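Notebook, audio bench – January
Room 6, start 13:23

Carrying on with the microphone stands and mounts. Last entry ended with the boom arms on the rack and the cables coiled and tagged. What is left is the small hardware: shock mounts, clips, short stands, and the bag of thread adapters that came over from Drarkgate with no list.

Sorting by thread first. Most of the clips are 5/8 inch with a 3/8 inch insert. Two inserts are cross-threaded and will not back out with a coin. Set aside for the vise. Do not force them with pliers, the brass rounds over and then the whole clip is scrap.

Vudton shock mounts: checked the elastics by hand. Method as before – seat a dummy body, hold the mount level, tip it 90 degrees and look for contact between cradle and outer ring. If it touches, replace the full set of cord. Replacing one strand gives uneven tension and the body sits crooked. One mount touched on the first tip. Recorded on the tag as 1407, cord on order.

The old elastics go stiff before they go slack. Pull one strand off the hook and let it rest on the bench for a minute. If it keeps the zigzag shape it is finished, even if it still holds weight.

Desk tripods: these keep coming back with the swivel overtightened. The knob only needs enough friction to hold the microphone at its working angle. Past that the washer deforms and the joint slips at every setting. Took one apart to confirm. Washer is dished, up to half its thickness gone on one side. Turned it over and reassembled as a stopgap. Holds for now, but I would not put anything heavy on it.

Legs on the short tripods should be opened fully before loading. Half open, the hub tips toward whichever side the mount leans, and with a bent arm the load is already off center. Best position is one leg directly under the lean. Added this to the card in the drawer, under the note on cable strain relief.

Floor layout for the afternoon: stands and loose mounts down on the floor, since the bench is taken up by the Michailidis preamp and its power supply. Round-base stand together with the shock mount and clip holder, pink tripod behind them. Purple microphone stays assembled on its short tripod with the spider mount on. It is the reference piece for seat height and I do not want it pulled down until the other mounts are compared with it.

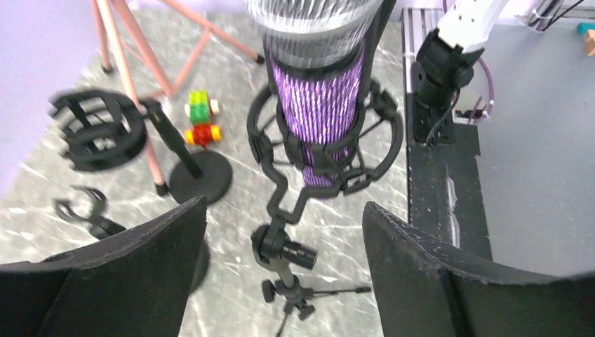 Seat height on the reference: the ring should sit around the lower part of the body, leaving the grille well clear. If the ring rides up near the grille it gets into the pickup and handling noise goes up as well. Two of the Dokden mounts will not go low enough because the clamp is too shallow. They would do for a shorter body. Labeled "short only" and moved to the other bin.

Round bases: wiped down and checked for rocking on the flat plate. One rocks slightly. Underside pad is compressed on one edge. New pad cut from the 20 cm sheet, glue needs overnight.

Open items:
Cord for mount 1407.
Replacement swivel washers, nylon if available. Fiber ones wear too fast.
Free the two stuck inserts.
List for the Drarkgate adapters. Ask whether they want the odd sizes back.
Bin labels for clips. The current ones are pencil on tape and have rubbed off.

Washers can wait until the cord order goes in, same supplier. Leaving the glued base upside down on the shelf by the door, do not stack on it.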